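Household Practice, Unit 6: Sorting and Boxing Packaged Snacks
Course handout, spring term. Instructor: Katalin Pálfi
Revised February 4, 2026

Read this before the table session. It replaces the old Unit 6 sheet, which was mostly a list of storage tips copied from other lists of storage tips. I have kept the ones I can defend.

6.1 What the unit claims, and what I think of it

The usual claim is that small snack packets should be taken out of whatever they came in and put into one open box, so that people can see what they have and eat it in a sensible order. Most home organizing books say this. Very few say how they know. Kumiko Onishi taught this unit before me and kept a log of her own kitchen for 70 days, with a box and then without. She threw out fewer packets with the box. She also knew she was keeping a log, and I suspect that did most of the work.

So treat the box as a reasonable habit and don't expect much more from it. It will not make anyone tidy.

6.2 The box

Any open box with straight sides will do. Ours is green outside and white inside, and it sits at the back of the table so that the packets can be looked at in front of it before they go in. A pale interior helps a little when you are looking for something small. Dividers I have given up on. Snack packets are puffy and come in every width, and a divider that suits one will crush or lose the next.

Masanobu Sasaki argues in his notes for the Akance course that the lid matters more than the box. I disagree. A sealed packet is already closed, and a lid gives you one more surface to pile things on.

6.3 Handling a packet

Hold it by the two sides. Film packets are mostly air, and a squeeze across the middle shoves the contents into the ends, where the crimped seals are. Whether a gentle squeeze ever does real harm I can't say. Yae Iwasaki pressed 134 sealed packets for her term project and reported 2 that leaked, and she had no way of knowing if those were sound to begin with.

Turn each packet so its back faces you before you decide where it goes. The information panel is on that side on many of them, and often the barcode too. Expect to tilt it. Shiny film catches the light and the print on these things is tiny, so if you can't read a line, write "not read" on your sheet. Please don't guess. Last year I got a great many confident dates that were nowhere on the wrapper.

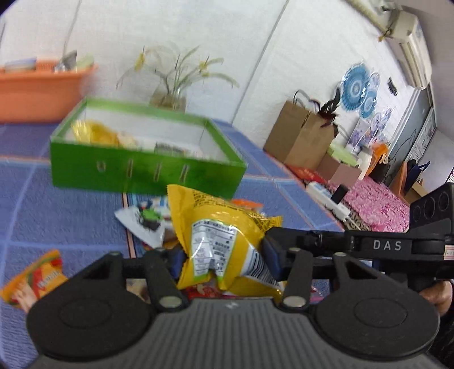
6.4 Which way up

Students always want a rule here. The common one says the front must face out and the top must be up, as in a shop. In a shop that sells things. At home it matters only if somebody has to find the packet by reading it, and most people go by color.

Where it does matter is with wrappers in a language you don't read well. An upside-down packet with large printing still looks like a packet with large printing, and you can file it wrong for weeks. Several of ours are printed in Chinese. On the nut packet, look for the line 熟制坚果与籽类食品, which is a food category and means cooked nuts and seed products. It tells you what sort of thing is inside, and a picture on the front may or may not. The characters 成都 on the red band are the city name Chengdu, and 记忆 means memory. Neither is any help with storage.

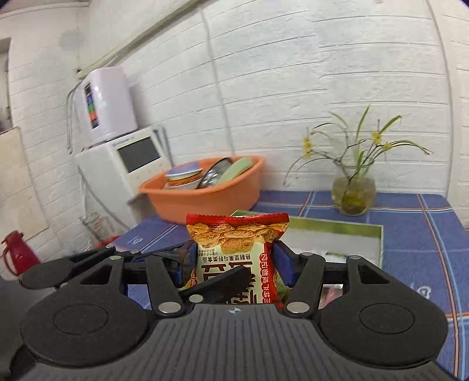

Fig. 2. Nut and seed packet held upside down, red seal at the top.

If you can't turn a packet around in your head, turn it around in your hand. It takes a second.

6.5 Sorting order

Use this order at the table:
1. Lay out the cloth and set the box down at the back.
2. Pick up one packet by its sides.
3. Read what you can and write it down.
4. Put nuts and seeds at one end of the box, everything else at the other.
5. Stop when the packets start to bend.

Misaki Takagi sorts by date only and ignores type. It works for her, and she may be right. Anyone who wants to try it in March should do both and compare.

6.6 For your write-up

One page. Say what you sorted, what you could not read, and which of the rules above you found no evidence for. The unit is marked out of 55. I take marks off for the phrase "studies show" with no study after it.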